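Giltholm Records and Collections Forum
Board: Storage, Housing and Supplies
Thread: Open trays or lidded boxes for small loose items

Posted by collections_desk_Z
Friday, October 19, 2018

The Zuncombe reading room is revising its written procedure for the housing of small loose items. The term covers index tabs, flags, paper slips, detached labels, fasteners removed from files, and similar pieces that accumulate during processing. The present procedure was adopted when the room had a single processing table and has not been amended.

Under the present procedure, all such items are placed in lidded boxes at the close of each work period. The draft revision would permit open trays on the work surface during processing, provided that each tray carries a label and that no tray holds original material. Comments from other institutions are requested before the draft goes forward in March. Members are asked to state whether their position reflects a written policy or ordinary practice.

Posted by masson_annex

The Masson annex has operated under a written policy on this subject for several years. Open trays are permitted for supplies. Lidded boxes are required for anything that has been removed from a file and may need to be returned to it. The distinction has been easy to teach to new staff and easy to check at closing.

The annex would advise against the single rule in the Zuncombe draft. "Small loose items" is too wide a term. A blank flag and a detached label are the same size, but they should not be governed by the same paragraph.

Posted by clorport_stacks

Clorport takes the opposite view and wishes to record it. A rule that depends on staff sorting supplies from removed material at the table will fail during busy periods. Our procedure requires lids on everything. Staff lift the lid, take what is needed, and replace the lid. The time lost is small.

It should be added that our building has poor control of drafts. In an inspection of 172 files, 3 were found to contain flags that belonged to other files. All had come from open trays. Lids were required from that week forward, and the written policy followed.

Posted by masson_annex

The Clorport figures are noted. The annex would observe that a stray flag in a file indicates a failure to check the file before reshelving. A lid does not correct that failure. Clorport's procedure may well suit a building with drafts, but it should not be offered as a general standard.

Posted by quiet_binder

This member writes in a private capacity and does not represent an institution. The discussion so far has passed over the matter of tray size. A tray that is too large invites mixing. Small rectangular trays, each given to one class of item, are easier to keep in order than one large tray with dividers, as dividers shift and small pieces slide beneath them. Color also assists. A bright tray is less likely to be carried away under a stack of folders. 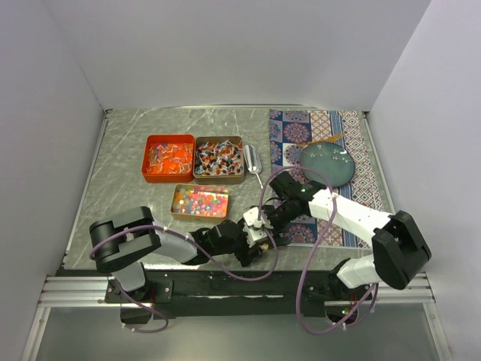
Small rectangular trays on a tabletop, including an orange-red metal tin of small orange and pink pieces.

The member would recommend that trays be no deeper than the pieces require. In deep containers, the lower layer is seldom used and is discarded with the rest when the container is cleaned out.

Posted by clorport_stacks

Clorport has no objection to small trays if they are supplied with lids. The remark on dividers agrees with our experience. We withdrew divided trays and have not replaced them.

On color, we are less certain. A color scheme requires a key, the key must be posted, and the posted key must be kept current. Our earlier scheme fell out of use when the supplier changed its range and two of the colors could no longer be matched.

Posted by collections_desk_Z

The comments received are appreciated. Two questions remain before the draft is amended.

First, does any member label trays on the inside as well as the outside? The draft calls for an outside label only. Second, what quantity is considered suitable for a tray of flags in daily use? The draft allows 100 to a tray, which one reviewer considered excessive.

Posted by masson_annex

The annex labels the outside only. Inside labels are covered by the contents and are not read.

With respect to quantity, 100 is acceptable for a shared table and too many for a single desk. The annex sets no number in its policy. The wording used is "sufficient for the work period," and the supervisor decides. The annex also requires that adhesive flags be kept away from direct sunlight and that older stock be used first. Flags left for long periods lose their hold, and some leave residue on the page.

Posted by quiet_binder

The last point deserves a paragraph of its own in the Zuncombe draft. Adhesive flags should not be applied to original material at all. Plain slips of acid-free paper serve the same purpose. If adhesive flags are permitted on folders and working copies only, much of the disagreement about lids becomes less pressing, as a stray flag would then do little harm.

Posted by clorport_stacks

Clorport does not accept that a stray flag does little harm. A flag in the wrong file is a false instruction to the next reader, whatever its adhesive. We support the rule on paper slips and maintain our position on lids.

Posted by collections_desk_Z

The draft will be amended as follows. Section 5 will be divided so that supplies and removed material are treated separately. Lids will be required for removed material at all times and for supplies at the close of the work period. Adhesive flags will be limited to folders and working copies. The tray quantity will be left to the supervisor.

The Clorport objection will be attached to the draft in full. Members who wish to add a statement may do so in this thread until the draft is submitted.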